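Search this site Search Go

Posted in May
By Lacey Haslam

Rangi Rewi starts talking about tea before I have my coat off. He has been running the tasting evenings at Goltolik for two years, and I had asked him for half an hour to talk about how a person learns to taste. I left well after dark, with ink on my sleeve and a paper bag of leaves I still haven't opened.

"People come in and tell me they have a bad palate," he says. "I've met 300 of them by now, easily, and I haven't met one who really did. They just never had two teas in front of them at the same time!"

That is pretty much his whole method, and I love it. You don't start with a fancy tea. You start with two plain ones, brewed the same way, and you go back and forth between them until one of them gets on your nerves. Once it does, you ask why. Too dry? Too thin? Does it disappear the second you swallow? Rangi won't hand out the wheel of flavor words until the third evening, and even then he hides it under a tray for the first hour.

"If I give you the word 'apricot,' you'll find apricot," he says. "You'll find it in dishwater. I want to hear your words first. One woman told me a black tea tasted like the inside of her grandfather's car, and the whole table went, oh, yes, it does."

He grew up with tea made in a big metal pot that sat on the stove all day, and he will defend that tea to anyone. It was strong enough to stand a spoon in, he says, and it was what you drank after mowing. He didn't try a green tea until he was grown, and he made it with boiling water and hated it for years. (So did I. So did everyone I know.) What changed his mind was a friend who poured him the same leaf at a lower heat and said nothing.

"I was so annoyed," he says, laughing. "All that time! It was sweet. It tasted like peas."

The evenings run to 14 people at most, and the cups are the plainest he can get. He used to use nice china, but guests kept picking their favorite cup and then liking whatever was in it.

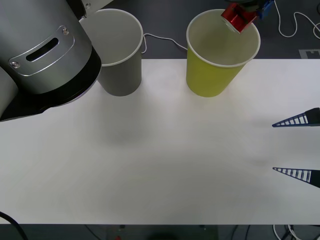 Mawuli Arthur wanted to know whether water matters as much as people claim, and he put it bluntly, saying he had brewed with tap water all his life and wasn't about to start carrying jugs home from the store. Rangi was delighted. He thinks tap water is fine for most teas in most towns, and that the quickest way to find out about yours is to buy one bottle, brew one pot with each, and taste them side by side with your eyes shut.

"If you can't tell, congratulations, you've saved a lot of money," he says. "If you can tell, well, I'm sorry, and welcome."

We got onto smell after that, and he got up out of his chair for it. Most of what we call taste happens in the nose, so he has people hold their nose for the first sip and let go halfway through. I tried it with an oolong from a small seller called Tsikata. With my nose pinched it was warm and a little bitter and that was all. Then I let go and it was like somebody had opened a door onto a bakery. I made a noise. Rangi says everybody makes the noise.

He also slurps, loudly, and wants you to slurp too. It pulls air across the tea and carries the smell up the back of the throat. Shy guests take a while to get there, so he goes first and makes it awful.

I asked what he would tell someone starting at home, alone, without a table full of strangers. He thought about that one. Buy small, he said, 40 grams or less of each, and keep a notebook you would be embarrassed to show anybody. Write down what you had for lunch, too, as garlic will follow you into the evening. Taste in the morning if you can. And drink the cheap stuff now and then, on purpose, with attention.

"There's a supermarket tea I adore," he says. He wouldn't tell me which.

The next round of evenings is nearly full. He's planning one on roasted teas and one where everybody brings the worst thing in their cupboard, and I have already picked mine out.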